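Visit report: Pastodia demonstration lab, Sutter site

The Sutter site opens its lab to outside visitors one Wednesday in September. We went to look at how the group records manual tasks for robot training, and whether any of it carries over to our own packing cells. The visit took up the morning, starting with a talk at 9:00 and followed by time on the floor. Slides were not handed out, so the figures below are from my notes.

Pastodia collects demonstrations in two ways. The older one is remote control: an operator sits at a leader arm and a follower arm copies the joint angles. The newer one uses a hand-held gripper with a camera on it. The operator holds the tool, does the task directly, and the recording is converted later into tool positions and jaw widths. Both lines feed the same training set, which the group calls Clisham.

The remote-control station came first. Two leader arms are mounted on a steel bench, with the follower pair behind a polycarbonate screen. The task that morning was seating a plastic lid on a tray. Delay between leader and follower was not noticeable from where we stood, but the operator had no sense of contact force and slowed down near the tray on every attempt. Visitors were allowed one try each. I closed the jaws too early and the lid went off the bench. The follower stopped on its force limit and had to be re-homed, a matter of 30 seconds.

Hand-held recording is done in the next room, at ordinary tables. There is no arm to calibrate, and an operator can start a new session in two minutes. Each recording begins with the jaws open over clear table before the first object is approached. The fingers have foam pads on their gripping faces, which give grip on smooth parts but wear with use.
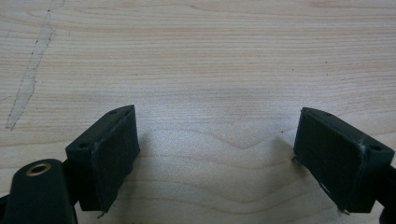
How many demonstrations does one task need before a robot can be trained on it?
It depends on how much the objects and their starting positions vary. The lid task used 1,178 recordings, and a simpler pick from a fixed spot was trained on far fewer.

Position tracking is the weak point of the hand-held method. The tool pose is computed from the camera image together with an inertial sensor, and a plain surface gives the software little to hold on to. The lab's answer is to keep some fixed clutter at the edges of the work area and to reject any recording where the track jumps. We asked for the rejection rate and were told it differs too much between operators to quote.

Recordings are then checked by a person at a review desk. The reviewer sees the video next to a plot of jaw width over time and marks the start of the grasp and the release. A recording with a second attempt in it is kept if the recovery is clean – the group wants the robot to see corrections – and is tagged separately.

After the break we saw a trained policy run on an arm made by Sanley. The arm carries fingers of the same shape as the hand tool, so the camera view in use matches the view in training. It was given 15 trays in a row. Motion was slower than a person's, with a short pause before each grasp. On one tray the lid went down crooked and the arm pressed it flat on a second pass without being prompted. We were not shown the task under changed lighting, although we asked.

Points to follow up for our own cells:

Pad wear. Find out the replacement interval, and whether recordings made with old and new pads are mixed in training.

Cycle time. The pause before the grasp would need to be shorter for our line.

Operator training. New staff at Sutter start on the hand tool and move to the leader arms later. The material for the first day could be requested.

Parking at the site is behind the north building. The visitor entrance is on the other side, so allow extra time for the walk.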